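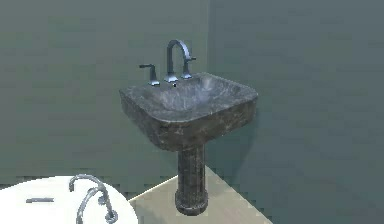

Dark marble pedestal sink, gray-green walls.

OK so I have spent the whole week on my great-grandfather's yahrzeit and I need to put it somewhere, so you're all getting a thread. Short version: my family has been lighting the candle on the wrong night for longer than I've been alive. Maybe. Depends who you ask!

For those who don't have one of these in the family: a yahrzeit is the anniversary of a death, and we keep it by the Hebrew calendar. You light a candle that burns about a day, you say kaddish, and in my family you also eat a piece of herring standing up (no idea, don't ask me).

He came from Bălan and ended up in Loltholm, where he sold buttons and thread and helped start the little shul on Grarnance Street. He was 79 when he died. That part everybody agrees on.

The shul has a memorial board in the back hall, one of those big bronze ones with a tiny bulb next to each name. There are 110 plaques on it and his is in the second column, near the bottom. His plaque says 3 Iyar. So we've always done 3 Iyar. My grandmother had it written on the inside of her pantry door in pencil.

Then in April my cousin went out to the cemetery and sent me a photo of the stone. I hadn't seen it since I was maybe ten. I'm looking at the Hebrew, squinting, turning my phone sideways, and it says dalet Iyar. Dalet is four. The fourth!

My first thought was that I'd misread it. Gimel and dalet on an old worn stone, sure, easy to mix up. So I asked for a closer shot and she went back (she's a saint) with a soft brush and some plain water. It's a dalet. Clear as anything.

Quick side note because people always ask: water and a soft brush only. Please don't take bleach or a wire brush or shaving cream to a stone to make the letters pop. I know you've seen the videos. The shaving cream has acids in it and it stays in the pores. Hold a mirror off to one side and throw some light across the letters, it works better anyway.

Back to him. So, the plaque says the third and the stone says the fourth. Which one do you believe? I figured the stone, because the stone came first, and the board went up years later. But my mother said the board had to be right because "they had a form." Who had a form, Mom? She didn't know. There was a form.

She was right about the form, by the way. The board came from a company called Kutinus and when you ordered a plaque you filled in a card with the name and the English date, and they looked up the Hebrew date for you in a table. The shul still has the cards in a shoebox. I have now held the shoebox.

His card is in my great-aunt's handwriting. English date only. The space for the time of death is blank. And that, friends, is the whole problem.

The Jewish day starts at sundown. So if somebody dies on a Wednesday afternoon it's one Hebrew date, and if they die that same Wednesday at nine at night it's already the next one. A table that only has the English date will give you the daytime answer every time.

I ordered the death certificate from the county. It took forever and cost more than I wanted, and the clerk was very nice to me about my handwriting. Time of death: 8:40 in the evening.
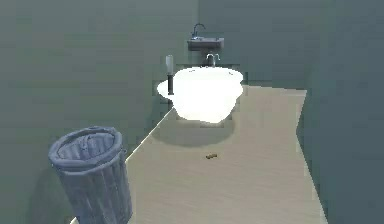 I looked up sunset in Loltholm for that date and it was well over an hour before 8:40. So it was fully dark and it was already the fourth of Iyar. Whoever ordered the stone knew that, probably because they'd been in the room. Whoever filled out the card just didn't think of it, or thought somebody else would.

I told my mother and she was quiet for a bit and then she said, "Well, I'm not changing the door." The pantry door! It's in her garage now. She kept it when the house sold.

So I called the rabbi to ask what you do about it. I was a little scared I'd hear that we'd blown it for decades. I got a very kind answer. You use the correct date from here on, and nobody up there is keeping a tally against my grandmother for lighting a candle a day early.

I also asked whether you could do both nights. The answer was that you can light a candle for your great-grandfather any night you feel like it, but the yahrzeit is the fourth. Fair enough. I suspect my mother will go on doing the third till she's 120 and I'm not going to be the one to stop her.

Now for the part where I get annoying. If you have a date in your family that came off a plaque, or a calendar the funeral home mailed out, or a website where you typed in the English date, go check the hour. Most of the websites have a little box for "after sunset" and it's really easy to skip right past it. I've skipped it myself, for my own uncle, and had to go fix that one too.

And check the stone if there is one. Stones get things wrong too (my great-grandmother's has her father's name misspelled, same cemetery, 6 rows over) but they were usually ordered within the year by people who still remembered what night it was.

If your date is in Adar, God help you, that's a separate thread. Leap years have two Adars and customs differ on which one you keep, and some people keep both. Ask your own rabbi. Do not ask me. I asked three relatives and got four answers and one of them hung up.

Somebody in the replies wants to know if burial society records would have the time in them. Sometimes! Ours has nearly 3,000 index cards in a metal cabinet and the older ones are in Yiddish. Some say "at night" next to the date and some just say who paid. I went through the B's looking for other people from Bălan and lost an entire afternoon.

I did find his brother, who I didn't know was buried in Loltholm at all. Same town listed, same father's name. No plaque on the board, and as far as I can tell no one has had a date for him in years. The card says 19 Kislev, "at night," in purple ink.

So I've got two to keep now. The shul office says Kutinus stopped making that style of plaque, but there's a guy who can match the bronze if you send him a rubbing of one of the old ones. I'm going over with paper and a crayon after work on Wednesday, and I'm asking about fixing that 3 while I'm there.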